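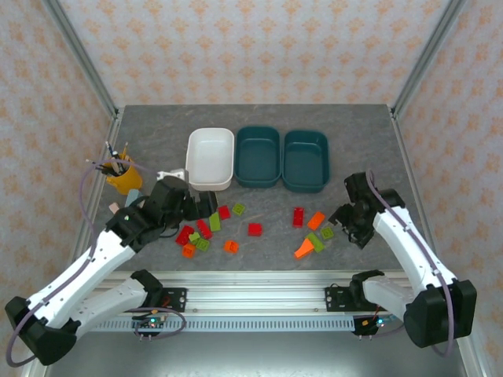

Según Dalva Rangel, una norma que no cabe en una hoja pegada a la altura de los ojos la lee el auditor y después la lee el abogado, y entre uno y otro pasa siempre algo que habría convenido evitar. Me lo soltó en la puerta de Ralley, antes de darme los buenos días, mientras yo peleaba con el cordón de la acreditación.

Había ido a la jornada de puertas abiertas del 25 de febrero con la idea de ver robots. Vi robots, pero primero vi el reglamento. En Wamerbridge, la nave donde Ralley tiene sus puestos de manipulación, te reciben con un documento de 183 páginas encuadernado en gris y un café que también parecía haber pasado una auditoría. El documento se llama Garba, nadie supo decirme por qué, y reúne todo lo que se puede y no se puede hacer cerca de un brazo articulado. El capítulo sobre calzado es más largo que el de paradas de emergencia.

Anselmo Furtado, encargado de pasear a las visitas, resumió el asunto en la escalera. Lo primero es que cada puesto tenga su perímetro marcado y que las manos se queden fuera mientras haya tensión en los motores. Lo segundo, que el estado inicial de la mesa quede escrito antes de cada sesión: qué piezas hay, qué recipientes y cuáles están vacíos. Lo demás, dijo, son anexos. Le pregunté cuántos anexos. Trece, y venía otro en abril.

Pasamos un buen rato con el registro de incidencias, que Ralley enseña con un orgullo poco común en el gremio. Llevan 1.766 anotaciones, de las cuales 782 son del tipo «objeto ajeno a la tarea en zona de trabajo». Pedí ejemplos, esperando alguna llave inglesa heroica. Tazas, sobre todo. Un guante. Un bocadillo, con fecha, hora y firma del responsable del turno. 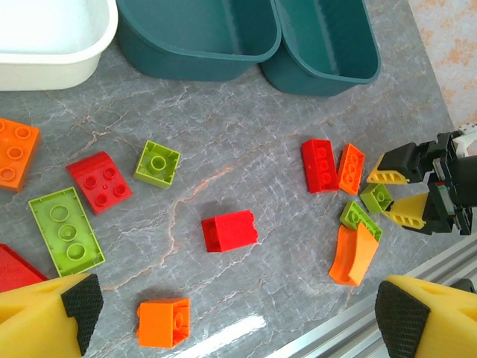 La discusión de la mañana fue la de los dos brazos que comparten mesa. Garba le dedica un apartado entero, el de mayor número de notas al pie, y la regla viene a decir que dos pinzas no deben entrar a la vez en la misma zona sin que una tenga prioridad declarada. Sobre el papel resulta impecable. Luego uno mira el mármol gris con los ladrillos de juguete desperdigados, unos de lado, otros boca abajo enseñando el hueco, y a la pinza negra de dedos amarillos abierta junto a su montoncito de la derecha, y se pregunta dónde acaba exactamente una zona y empieza la otra. Se lo pregunté a Furtado. Me contestó que para eso estaba el anexo siete. Rangel, detrás, tosió.

Reconozco que el anexo siete, leído de pie y con el abrigo puesto, me pareció sensato. Pide que las zonas se definan por escrito antes de arrancar, que el operador las repita en voz alta y que cualquier cambio a media sesión obligue a parar los dos brazos – no solo el que molesta. También recomienda que las piezas no se ordenen a mano entre intentos para que el resultado salga más bonito. Esa línea la subrayé. He visitado bastantes demostraciones en las que un señor muy simpático recolocaba el cubo justo antes de que lo mirásemos.

A última hora hubo turno de Nuvico, la plataforma donde guardan las sesiones, y ahí el tono se volvió comercial y yo me volví hacia las galletas. Alcancé a oír que cada grabación lleva asociada la versión del reglamento vigente ese día, buena costumbre que copiaría cualquiera con ganas de dormir tranquilo.

A la salida recogen las acreditaciones en una caja con ranura. Encima, a la altura de los ojos, había una hoja con cinco líneas. Rangel asegura que la pegó ella y que todavía no ha pasado por revisión.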